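About Puston

Reading time: 2 min

Puston makes shallow sorting trays for desks, drawers and workbenches. The company started in Vallejo in a rented unit with one molding press and now ships 413 tray models and sizes to schools, clinics and small shops.

The standard product is the Womavwood square tray. It has four low walls, a flat floor and no lid. Wall height is kept low so that small parts can be picked up from the side with a finger and thumb. Dark colors are stocked because they show up well on white work surfaces.

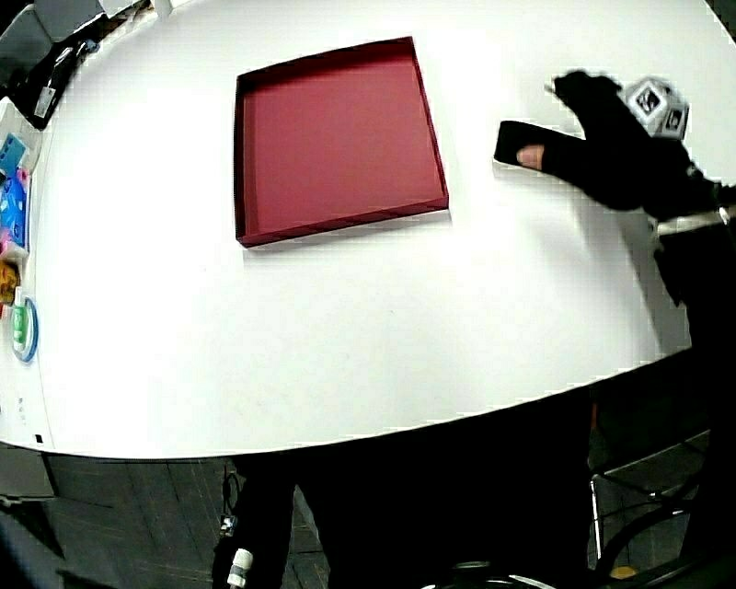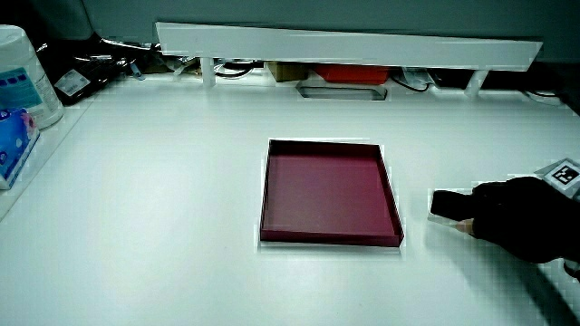
Square tray in dark red, empty, on a white tabletop.

Each new mold is approved after 500 load cycles on the bench. Trays with a warped floor are ground up and go back into the feed – the regrind share is printed on the carton. Order sizes start at one carton. Replacement trays for the older Venemix line are still made every October, in the original 598 size only.

Color samples are sent free of charge within the US. Drawings with wall and corner dimensions are available on request.

Comments

We have the Venemix ones in our supply room. Do the new squares stack with the 598?

Corner radius is not listed anywhere on the site. Please add it.

Ordered two cartons in the dark red. Good match to the sample.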